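Section 2. Posting your first chapter (Rellcombe reader, web version)

Do this after you've made a login. If you came over from Plarix your old drafts should already be in the Shelf tab. If not, see Section 1 again.

1. Open Shelf, click New Serial. Type the title. You can change it later but not the web address, so check the spelling.
2. Paste your chapter in the big box. Plain text is best. Italics come through, small caps don't.
3. Pick a genre. Only 2 allowed.
4. Write the blurb. Limit is 800 characters with spaces. It cuts off without warning, sorry, known bug.

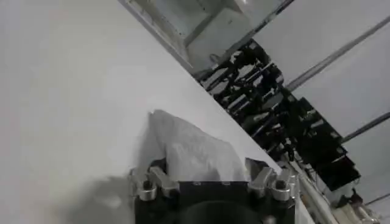
Fig. 3. White fabric in the gripper

5. Set the content rating. Required, even for poetry.
6. Hit Preview. Check your scene breaks!! Three asterisks on their own line or they vanish.
7. Publish.

NOTE: Chapters under 2000 words show up as "Short" in the feed. Doesn't hurt anything. Readers can filter them out tho.

CAUTION: Delete removes the comments too. Use Hide instead. No undo.

Scheduling a chapter
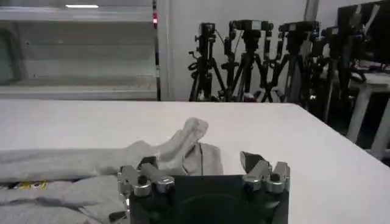
Same steps as before, but at step 7 click the little arrow next to Publish and choose Later. Pick a day and time. Time is the site's, not yours, so a Saturday morning post might land Friday night for you. Maximum 20 chapters in the queue.

To move one up, drag it. To pull one, click Unschedule, it goes back to drafts with the author notes intact.

NOTE: accented names in titles (Khúc etc.) work fine now. They used to brake the search.

Cover art is in Section 3. Mistakes in this guide, tell Cornel Ilie on the help board.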